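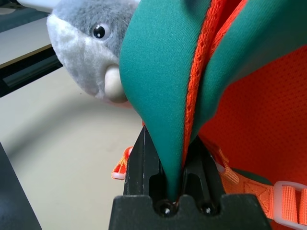
FOR IMMEDIATE RELEASE
Oct 5, 2005

**Lirkuldale school bag drive back for another year, bags wanted now**

LIRKULDALE - The Lirkuldale School Bag Drive is open again and taking used backpacks, satchels and sports bags until the end of the month. Clean ones please. Zips that work, or nearly work.

Last year the drive gave out 2,000 bags to kids across the district and the outlying farms. Same target this time. Demand is up, mostly from families who moved in for the work at the Culen mill and are still getting set up.

"We ran out before the start of term and I had to turn people away at the door," said drive organiser Boris Halás. "Didn't enjoy that. So we're starting earlier and we're asking louder."

**What we need**

- Backpacks, any colour, adult or child size
- Padded shoulder straps are best, thin ones dig in when the bag is full of books
- Pencil cases, lunch bags, drink bottles with there lids
- Spare buckles, webbing, heavy thread for the repair table

What we can't use: wheeled luggage, handbags, anything mouldy. No bags with work logos please, the high school kids won't carry them and you can't really blame them.

**Where to drop off**

Rindden Hardware, front counter, during shop hours. Jelínek Dry Cleaners, side door on the lane, ring the bell. The old library annex, mornings only. Please do not leave bags outside overnight. We lost a good pile to the rain in March and most of it went to the tip.

Can't get into town? Halás does a pickup run out past the Culen turnoff. Leave a message with your road number and he'll ring back. May take a few days.

**Repairs**

Repair nights are back at the annex. Straps restitched, zips replaced, torn linings patched. You don't have to be handy, someone will show you. There are 5 sewing machines this year, up from 2, thanks to Jelínek Dry Cleaners, who were clearing out their alterations room. One of them is a heavy industrial model that will go through webbing and canvas without complaint. The others are for lighter stuff.

Most bags come in with the same trouble. Strap pulled out at the top seam, right where it meets the back panel. It's a quick fix if the fabric around it is sound. If it's frayed we put a patch behind first, then stitch a box with a cross through it. Halás learned that one from a saddler.

"People bin a good bag over one strap," he said. "Bring it to us. Bring the strap as well if it's come right off, half the time they forget the strap."

**Packing day**

Each bag goes out with exercise books, pens, a ruler and a glue stick. Rindden Hardware is covering the rulers. Still short on exercise books, the lined kind, and coloured pencils. Cash donations go to these first.

Packing day is at the annex, doors at nine. Help needed with lifting, sorting and labelling. Kids welcome if they come with a grown-up. Tea and sandwiches supplied. Parking is tight so walk if your able.

**Who can get a bag**

Any student up to age 16 living in the district. No forms, no proof of income. Parents can come to the annex and choose, or schools can send a list with first names and year levels and we'll deliver to the office. Families who'd prefer to keep it quiet can phone and collect after hours. That has always been the arrangement and it hasn't changed.

Older students who need a bag for trade courses should ask. We sometimes get canvas tool bags in.

**Background**

The drive began in Halás's garage with a box of lost property the primary school was going to throw out. It moved to the annex when the garage filled up. It is run on donations and gets no council money, although the council does lend the annex rent free and pays the power.

**Media**

Boris Halás is available for interviews, evenings best. Photos of repair nights can be arranged, please ring first so families can be asked. Messages for him can be left at Rindden Hardware.

- ENDS -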